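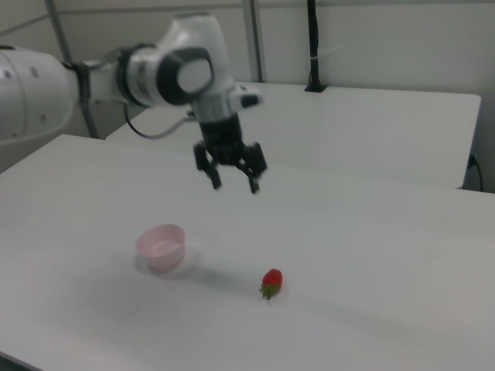
July, gripper notes, continued from the page with the coffee ring on it

Okay, so the question for this week is whether we keep the Fovus fingers or go back to the Damgaard pair, and I've been putting off writing this up because I keep changing my mind. Birthe wants an answer before she orders spares. I went with the simplest job I could think of, one strawberry into one small pink bowl, bowl to the left, berry lying on its side with the leafy end at the lower left, black parallel gripper coming straight down from above. No bin, no conveyor, no clutter. If a finger can't do this one it has no business near a full punnet, and I'd much sooner find that out with one berry on a white table than with a whole tray of them (we all remember the tray).

Settings, so I don't have to dig for them again: closing force at 23 percent for both sets, same approach height, same speed, and the controller loop left where Oddur had it. I did NOT touch his filter values. Oddur, if you're reading this and the filter values are different, it was Cyprian.

First the Damgaard fingers. They're stiff, and you can hear it, there's a little click when they meet resistance. The grasp itself was very repeatable, I'll give them that. The berry came up at the same angle nearly every time, and when it came up wrong it was my fault for placing it wrong. But the marks! I set the picked berries aside on a paper towel, and after lunch you could tell exactly where the fingers had been on most of them, two darker dents, one a bit lower than the other. The lower dent bugs me. It makes me think the fingers aren't closing level, or else the mount is sitting a hair crooked. Vibeke says check the mount screws before blaming the fingers, so that's on the list.

Then the Fovus fingers. Much kinder to the fruit, hardly a mark on the towel. They do let the berry roll in the grip, though, especially the fat conical ones, and twice I had one swing around and hang by its shoulder the whole way over to the bowl. It landed in the bowl both times, so on paper those are successes, but I wouldn't want to bet on it with anything faster. I wrote them down as "ugly" in the sheet, in a separate column. Heiðrún doesn't like the ugly column because it messes up her plots. I'm keeping it.

I did 56 picks per set, then stopped when the good berries ran out. Anything that had been picked more than a couple of times went soft and started to flatter the Fovus fingers, so I threw those runs out and did them over with fresh ones. Expensive habit. Next time I'm buying the berries the same morning and sorting them by size first, which I should have done this time too.

Camera side: the Skarine exposure is at 4000 microseconds now and I like it there. The white table used to blow out and take the edge of the berry with it, and the segmentation would hand me a blob with a bite missing. At 4000 the red separates nicely. The pale pink bowl is a little trickier, the rim comes and goes in the mask, and I had to nudge the threshold once to stop it from merging with its own shadow. Could try a darker bowl, but I'd like to solve it properly. Cyprian thinks the depth channel will sort it out for free. We'll see, he has said that before.

Also, the cable by the gripper mount. It had enough slack for every move I ran, but I kept the wrist rotation small on purpose, and I don't want somebody loading the big rotation script without checking it first. Please check it first.

Where I am tonight: leaning Fovus, at a slightly higher force, with the strip of Grundero grip tape on the pads to stop the rolling. Birthe, order one spare pair of each for now and hold off on the rest. I haven't tried the tape on fruit yet and I have no idea how it cleans up afterward.

To do:
check mount screws, both sides (Vibeke's torque driver is in my drawer, sorry)
tape on the pads, then repeat at 23 and a couple of steps above
weigh the berries this time
ask Oddur if the click shows up in the current log
wash the bowl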